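3. Cell setup and upkeep

3.1 Layout

The Penadlow cell is one two-arm picking machine on a wheeled base, working a single aisle of a stationery stockroom. We had it for one season at the Workley site. Base parks against a floor rail, two pins drop, arms come up to shelf height. Shelves are the store's own and were not changed for us, apart from grey tape on the floor where the wheels stop.

Each arm ends in a two-finger gripper from Jundeo with replaceable rubber pads. Controller sits in the base, low down, behind a door that opens toward the aisle. This was a mistake. To get at the fuses you have to roll the whole thing out, and rolling it out loses the parking position, so every fuse change turned into a fuse change plus a recalibration. The next base has the door on the side.

Power is one cord from the end wall. Air was planned for and then dropped after the first week, the compressor was too loud for the shop next door.

3.2 What the cell handles

Small upright goods in display boxes, mostly. Lead tubes for mechanical pencils are the hard case and are what the rest of this section is about. They are thin, smooth, stand close together, and the caps are not one shape across makers. A gripper set up for a round cap will slip on a square one, and fingers open wide enough for the square one will knock the neighbour over.

We took 655 logged picks as the base set for the setup described here, all of them on lead tubes. Notebooks and hanging packs were logged separately and aren't reported.

3.3 Start of shift

The routine we ended up with, after a lot of fiddling:

Roll in, drop pins, check both pins by hand. The pin sensor reads closed when the left pin is only half way down. Sandhu replaced the sensor once, same thing with the new one, so now it's a hand check and we stopped trusting the light.

Wipe pads with a damp cloth, then a dry one. No alcohol, it glazes the rubber.

Run the finger test, open and close 4 times per hand. Listen for the click on the return. A click means the lead screw wants grease.

Touch off on the two shelf markers. If the error is over 2 mm on either, redo the parking before anything else. Don't correct it in software, we did this for most of a week and the offsets piled up untill the left arm was reaching for the wrong shelf.

Load the box list for the day. The list gives cap shape, row spacing and grip height for each product, typed in by hand. It's as dull as it sounds. A wrong row spacing was our most common cause of a bad first pick.

3.4 Hand-guided reference picks

Grip heights in the box list came from people. We recorded a set of hand picks at the same shelves, view from the head, and read finger placement and approach angle off the recordings frame by frame. 270 of these were usable. The rest had the hand covering the cap at the moment that mattered, or the light off the packaging washed out the edges.

Two habits in the hand picks went straight into the setup. First, people take from the front row and leave the back rows alone while there is anything left at the front. The cell had been going for whichever cap the vision rated clearest, often one in the middle, and dragging its knuckles through the front row to get there. Front row first is now fixed in the planner. Second, the other hand stores. A person will hold one or two tubes in the left and keep picking with the right, as in Figure 1, where the left hand already has two tubes and the right is on a blue-capped one at the front of the purple box. Our arms were putting down after every pick. Letting the left gripper hold cut the travel by a good deal but needed a softer pad, see 3.5.

The same shelf shows the cap problem well enough. The light blue display to the right has rectangular caps, in columns by colour, and needs its own entry in the box list even though it sits right beside the others.
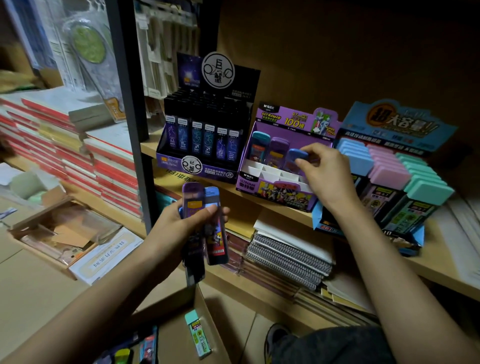 Figure 1. Reference pick at the lead tube displays. Two tubes held in the left hand, right hand gripping a blue-capped tube in the front row.

3.5 Pads and wear

Stock pads are hard and last well. Good for notebooks, poor for tubes. With two tubes held in one gripper the hard pad only really touches the thicker one and the other turns and drops. We swapped the left hand to a soft pad, cut from sheet, glued on and left under a clamp overnight. Right hand stayed stock.

Soft pads wear fast. Total count on the cell at the end of the season was 1,977 cycles and the left pads had been changed three times by then, always on the same sign, a shiny stripe down the middle about the width of a tube. Change when the stripe shows, not on a schedule. Scrape off all the old glue first or the new pad sits crooked and the finger test wont catch it.

3.6 Faults and repairs

Wrist cable, right arm. Rubbed through its sleeve where it passes the elbow. Rerouted to the outside of the elbow with a longer loop and two clips. No trouble after.

Left finger motor stalling on close. Thought it was the motor, ordered a motor. It was a bit of torn label wound round the screw. Cleaned, greased, back in the same afternoon. Spare motor is still in its box.

Camera mount creeping down over the day. Small, but enough to put grip height off by late shift. Thread lock on the lower screw, and a paint mark across the joint so the drift can be seen at a glance. The paint mark gets checked at the start of shift now, together with the pins.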